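Budgeting for a two-arm bench setup: what am I forgetting?

Posted in Equipment and Purchasing
Asked by kt_benchwork

I run the practical side of a small training center and we have been told we can put in for a two-arm robot station next year. The request has to be in by July. The arms themselves are quoted and I am not worried about that part. What I need is a sensible figure for everything else.

The work would be simple kitchen and table tasks. Picking up cups, moving bowls from one spot to another, taking toast out of a toaster, that kind of thing. Two grippers, one fixed table, one operator at a time, two half-day sessions a week.

My draft has a line for the table, a line for spare gripper fingers and a line for "props," where I put 30 dollars as a placeholder. My manager thinks the props line is padding and the spares line is too high. I think both may be too low. Has anyone here kept track of what they spent in the first year? I am also unsure whether to get the service plan. Drudent is offering one at 1,077 a year, and the person I spoke to could not tell me if it covers the grippers.

Kedir Tilahun
Member, equipment section

Your props line is too low and your manager will thank you later if you fix it now. We spent 745 on small items in our first year, and that was buying cheap. Most of it went on duplicates. If you start a task with a certain cup you want to be able to get that same cup six months on, and shops change their stock all the time. Buy several of each when you first see them and put the rest in a box.

Plastic cups and plain bowls with a matte finish have been the least trouble for us. We use different colors so that written instructions can say "the green bowl" and nobody has to guess. For the toaster, get a basic two-slot model with the controls on the front, and buy two of them. Ours gets pushed around more than a toaster at home ever would — the lever went first.

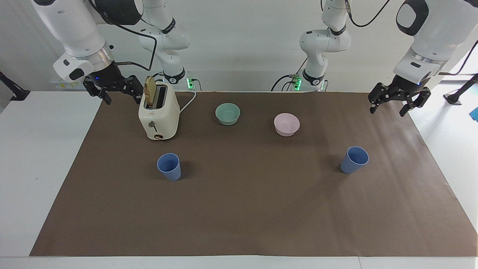 Table covering is the line most people leave out. A roll of brown paper is cheap and saves the tabletop, and you can pull off a fresh sheet when the old one gets creased or full of crumbs. We go through a roll in nearly 34 sessions. White tables glare under overhead lights, so paper helps there too. Check the width of the roll against your table before you order. We bought one too narrow and had to tape two strips together, and the grippers caught on the join.

Other things I would put in the request:

Power outlets at the back of the table, on their own circuit if you are running a toaster. We paid an electrician for this and had not budgeted for it.
Cable ties and clips for the arm cables and the appliance cords.
Bread. It sounds silly but it is a running cost, and our finance office wanted it under consumables and not catering.
One full spare set of gripper fingers per arm, plus one pair extra.
A shelf or cabinet near the station.

On the service plan, ask Drudent for the list of excluded parts in writing. When we asked Flomunberg the same thing, fingers and pads were treated as wear parts and left out. If yours does the same, the plan pays only for the arms, and your warranty may already cover those for the first year. I would skip it until the warranty runs out.

lencho_shop

Agree about the outlets. Also measure the doorway. Our table top came in one piece and had to go back.

mbrandt_tech

I would go the other way on the service plan. We did without and lost three weeks waiting for a wrist part, with a class already booked. If you have fixed dates to meet, what matters is how fast they send someone, so look for the response time in the contract. If you can live with a gap, put the money toward spares.

You could also ask whether Inine still rents stations by the month. A short rental before the request goes in would give you real numbers for paper, fingers and props, and your manager might argue less with those.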